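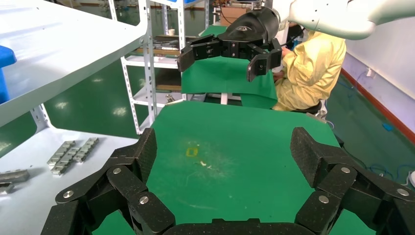 Karim Morsy thinks the third-party administrator letter should come out of the comparison set altogether, on the grounds that it was sent after the plan year had started and the Lommont appeal never relied on it. I left it in for now, tagged as late, with his objection copied into the remarks column.

Notebook, religious exemption filings, coding round two
April 9, 2026

Worked on the Tanum set. 261 filings pulled from the docket export, 109 of them with a self-certification form attached. The rest cite one but do not attach it, or attach the cover page only. Cover-page-only goes under "cited" until we agree on something better.

Coding question from last round is still open: whether an employer that notifies the agency by letter, without the form, counts as having used the accommodation. The Erraji brief says yes and argues the letter is itself the burden. The Brustora brief says the letter is an objection and nothing more, so the accommodation was never used. Same facts on paper, opposite labels. I split the variable in two: NOTICE_SENT (yes/no) and NOTICE_CHARACTERIZED (by the party, free text). Slower to code but it stops us from deciding the legal point in a spreadsheet.

Duplicates. Five filings appear twice under different docket numbers after consolidation. Kept the earlier number, moved the later one to the alias field. Row 2334 in the master sheet is one of these and still shows both; fix before the next export.

Text extraction dropped footnotes in the scanned briefs. In Lommont this matters: the discussion of self-insured church plans is almost all in footnotes. Re-ran it with page segmentation off and got them back, out of order. Reordered by hand.

Term list changes:
"substantial burden" – code only where the party applies it to its own conduct, skip bare quotations of the statute
"complicity" – new, comes up a lot in the Erraji declarations
"opt-out" – merge with "accommodation"? Karim says no. Left separate.

Agreement check on the first batch is not done. I want a second coder on the Brustora declarations before anything is computed, as I wrote the rule with those open in front of me.

To do: footnote pass on the other scanned briefs, alias cleanup, ask Karim for the July version of the codebook (mine lacks the church plan categories).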